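Toment Two-Arm Packing Station
Cable and accessory kits, mailer boxes, small runs

I run the packing room at Sulemana, where we put together the accessory kits that go out with other people's electronics. Power cable, USB cable, instruction sheet, box. For years that was four benches and a lot of sore wrists. Now two of those benches are Toment stations, and since I ended up being the person everybody calls about them, Jereck (they sell and service the things in our area) asked if I'd write the page. I said sure, as long as I could put in the parts that annoyed me too.

What it is

One station is a pair of arms and a table. You bring the box, opened, and the cables, and the arms do the picking and placing. It's meant for places like ours that change jobs a lot and don't have the room or the money for a real packing line. Our shortest job this spring was 200 kits. A line builder would have laughed at us for that, and setting it up on the Toment took me one morning, most of which was me looking for the right tray.

What it's good at

Stuff that's the same every time and a pain to do by hand. Plugs are great. The arms grab a plug by the body, lift it, carry it over and set it down, and they don't care that it's ten minutes to lunch. Flat boxes with hinged lids are great too, once the lid has been creased back properly by a person (more on that below, because oh boy).

What it's less good at

Loose cable! A cable is a different shape every single time you put it down. If the coil is tied, fine. If it has sprung open, the arm may pick it up by a loop and then you have a long tail going along for the ride. We went back to our cable supplier and asked for tighter ties, and that did more for us than any setting I ever changed on the station.

Paper is the other one. A single sheet lying flat in a box is hard to get hold of, so we have people lay the instruction sheet in first and let the arms put everything else on top. It takes a person a second. I wouldn't bother trying to automate it.

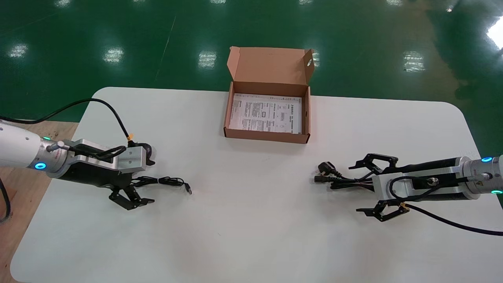

Can one person look after more than one station?
We have one person on two stations and that works fine, as long as both are running the same kit. With two different kits going, the person has to remember which cable goes where, and that's when the wrong thing ends up in the wrong tray. I'd put a second person on for those days.

The grippers

Two fingers on each arm, and they come with the station. The two arms carry different grippers, so learn how to change the pads on the left one and on the right one separately. Pads wear. Ours last pretty well on cable and less well on cardboard, which is dusty and rougher than you'd think. I keep 9 spare sets in a drawer, and yes, that's too many, but I got caught short once in October and had a station sitting dark for two days over a part the size of a stick of gum.

Grip force is set per item. Start low. The station will let you turn it up much further than you need, and the only thing you get out of that is dents in the box.

Bivitz trays

Not included, sold separately, and I think they should be in the price. A Bivitz tray is a plain divided tray that holds plugs facing one way so the arm doesn't have to hunt for them. You can run without them. We did for a month. Things went slower and I got a lot more calls. If the budget is tight, buy trays for the plugs and leave the USB cables for later.

Teaching it a new kit

You do this by hand, moving the arms through the job and saving it as you go. I'm not a programmer, I came up through shipping, and I can do it. So can 3 of the packers, who asked to learn, and who are frankly neater at it than I am. They know how a cable wants to lie. I rush.

My usual way of doing it:
Do the box by hand first, at least 20 of them, until you're sure of the order you want.
Teach the biggest item first.
Run it slow with real parts, never with empty hands.
Leave it slow for the whole first shift, even when people start asking.

That last one I'm strict about. Everybody wants to see it go fast. It can go fast on the second day.

Room and floor

The station doesn't need a cage at the speeds we run, but your own safety person has to sign off on that for your own site, and Jereck won't hand it over until they have. Ours had us mark the floor and move one bench back. Plan for more space than the drawing says. The drawing shows the arms and the table and leaves out you, your cart, your stool, the stack of flat boxes and the pallet those came on. 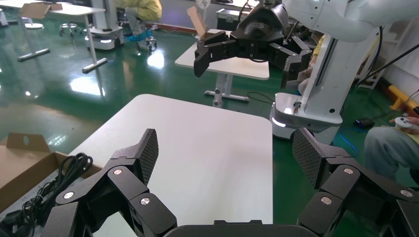 Cable management is the thing I'd spend an extra day on if I were starting over. Each station has its own power and its own data, and then somebody adds a scanner, and then somebody adds a light. Before you know it you've got a nest. A thin cable running over the green floor near a table's pedestal stand, or a blue one coiled up by the base of a column, is exactly the kind of thing I go looking for on my walk at the start of a shift, and I want it clipped or covered before the carts start moving. Same goes for the product, by the way. Black cables tangled in an open box and trailing down the outside of it are going to catch on something sooner or later, so we re-coil before anything goes near an arm. Jereck sells a floor channel for the station's own wires. It's fine. The stick-on kind from the hardware store was fine too, though it did lift at the corners after a few moppings.

What changed for the people

I get asked about this more than anything else when folks come through for a tour, and usually in a lowered voice. We didn't let anyone go. We told people that before the first station showed up, in writing, and I'd really urge you to do the same if you can say it and mean it. The weeks before we put it in writing were lousy. Rumors everywhere.

What the packers do has shifted. There's less reaching and less of that twist and push you do to get a stiff cable into a shallow box. There's more checking, more filling of trays, more creasing of lids. Some people love it. One of our longest-serving packers tried it for two weeks and asked to go back to a hand bench, and she's there now, doing the odd-shaped jobs the station can't, and she's faster than it is at all of them - which she will tell you.

The pace of the talk changed too, and I didn't see that coming. At four hand benches everybody faces in and chats. When you tend a station you stand side on and keep half an eye on it, and a couple of people told me they felt kind of alone over there. We turned one station around so both tenders face the hand benches. It cost us an afternoon and a longer power lead. Best change we made all year!

Pay was the touchy part. The people who teach new kits got bumped up a grade. That took longer than it should have, and in the meantime they were doing the harder work for the old money, and they were right to be mad at me. Sort that out first.

About those lids

A mailer box comes flat and has to be folded, and the lid has to stay back while the arms work over it. A fresh lid wants to come down again. When it does, the arm sets a plug on top of the lid very politely and carries on to the next item. The answer is a good hard crease, all the way back, every time, and a look at it before you walk off. We tried a clip. The clip was worse, people forgot to take it off and we shipped a few.

If your boxes have a finger hole in the lid, check where it falls. An arm can catch an edge there on the way past if you've taught the path too low. Teach it high.

Daily care

Wipe the pads. Wipe the table, because scuffs are no problem but grit is. Look at the screws on the fingers once a week. Blow the cardboard dust out of the corners, and do it with the arms parked. That's all we do between service visits, and Jereck comes out for those twice a year on our plan.

What I'd like to see fixed

The status lights are hard to read from the far side of the room. The manual is written for somebody who already has one. The alarm for a dropped item sounds exactly like the alarm for a full tray, and after a year and a half I still can't tell which one I'm walking toward. I've sent all of this in, and they tell me the alarm is being looked at.

In the box

Two arms with grippers, table, one set of spare pads, the hand controls for teaching, power and data leads, and the manual I just complained about. Bivitz trays, floor channel and extra pads are extra.

Ordering

Through Jereck. Ask for the site visit before you ask for the quote, since they'll want to see your floor and your boxes, and bring them your worst cable when they come. We brought them our nicest one and regretted it. If you'd like to see a pair of stations running on a regular day, they can set up a visit with us at Sulemana. Mornings are better. Closed shoes, please, and tie your hair back.

Page last updated Monday, July 22, 2019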